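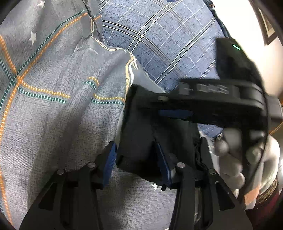 Kibet Lema

The nativity play at Ratanaporn parish school has been going for 40 years, and every December the parish bulletin calls it the best one yet. Emmett Schumacher, who directed the last five, would like the bulletin to stop saying that.

"It can't be the best one every year," he told me. "I was there. In one of them the innkeeper had the flu and read his lines off a card, and it was still the best one yet. What does that even mean?"

We met in the school library after dismissal. Schumacher teaches sixth grade religion and does the play on top of it, for no extra pay. He had agreed to talk about the school's plan to replace the play with what the flyer calls a "faith showcase," to be held at the Prirotum Center across town. I had read the flyer twice and still couldn't say what a faith showcase was. I asked him.

"Songs, I think. Some slides. Each grade gets a few minutes and then the next grade comes on. They tell me it's more inclusive. Fine. But a kid who stands in a row and sings one verse isn't more included than a kid who plays a sheep for half an hour. Ask the sheep."

The school's case for the change is mostly about room. The church seats 892, and the principal, Nuanchan Paisan, says people were turned away at the last play. The Prirotum Center seats 1201. When I called her she was polite and firm. "Grandparents drove in and stood in the parking lot," she said. "I don't want to explain that to them again."

I asked how many grandparents. She said she didn't have a number.

Schumacher doesn't dispute that the church was full. He wonders why nobody suggested a second performance. "Two nights. That's it, that's my whole proposal. I wrote it down and handed it in before the break. I was told it was being looked at. Then the flyer went home in the backpacks."

Paisan says the second night was considered and turned down on account of the parents' schedules. She wouldn't say who had been asked. I spoke to two parents after morning drop-off, which proves very little, and neither had been.

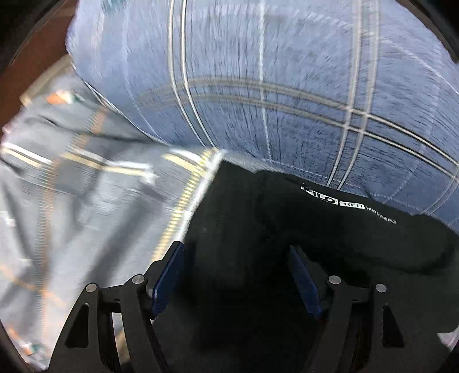
"The other thing," Schumacher said, "is what the play is for. People talk like it's a concert. We start rehearsing right after Halloween. We read Luke out loud, all of it up to the shepherds, and we stop and argue. Why is there no room? Who's telling them there's no room? I had a boy who decided the innkeeper was scared of the soldiers. That isn't in the text, but he'd thought about it, and he played it that way. I don't see where that fits in a slide."

I pushed him a little here. Plenty of children spend those weeks waiting in a pew for their turn, and most of what they remember, in my experience, is being bored. I was a shepherd once and I remember the itching.

He laughed. "Sure, some of them are bored. They're bored at Mass too, and we haven't moved that to the Prirotum."

Jirayu Yensuk, who leads the school choir, is less worried. She thinks the showcase could carry a few scenes from the play between the songs, and she has offered to give up some of the choir's time for it. Schumacher likes her and doesn't think it will work. "Which scenes? You do the angel, then a song, then a baby's been born. You've skipped the walking."

The school says a final program will go home before Easter. I asked Schumacher if he would direct a grade's piece in the showcase if they wanted him.

"I'd have to see it on paper first," he said. "I've been told a lot of things out loud."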